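Where our navigation examples came from, and why I trust fewer of them than we submitted

Project report, second half. Written by Haris Durrani, with data notes from Farzana Khattak.

The plan on paper was simple. Our group would gather 800 short runs in simulated rooms, each one labeled with the move a person would make next, and train the Drisis model on them. The model would then learn to find its way through doors. I was doubtful in March and I am still doubtful, though for different reasons.

My first worry was that people would steer badly. They mostly steered fine. Shahzad Talpur went through a batch of 48 runs by hand and threw out two where the operator had clearly lost the connection. What bothered me more was how alike the good ones were. Most started facing the exit, so "go forward" was the right label most of the time. A model that always says "go forward" would look clever on that set.

We then asked operators to start from 20 set positions per room, some of them facing a wall. The score dropped, which I take as a sign the earlier score was flattering us. Pouran Najafi disagrees and thinks the new starts are just harder. We did not have time to run the test that would settle it.

Textures are the other weak spot. The rooms come from the Ulow set, and the floors smear badly up close. Whether the model is learning doorways or only a change of floor color, I can't say from what we have. 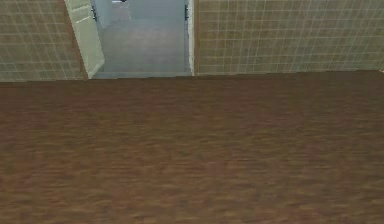 Figure 1. View from a simulated room: brown wood floor, tiled walls, open door, gray floor beyond.

In a view like Figure 1 the two floors are so different that color alone could mark the way out. I would want rooms with the same floor on both sides before claiming anything about doors.

Comments

Waqas Paracha: Did you keep the two bad runs? We'd like them for our error section.

Farzana Khattak: Yes, same folder, marked "dropped."

Pouran Najafi: Still say the starts are harder. Good report otherwise.

Recent reports
Labeling by hand in the Tran project
Grundex: a first look at our grasp data
How long should a run be?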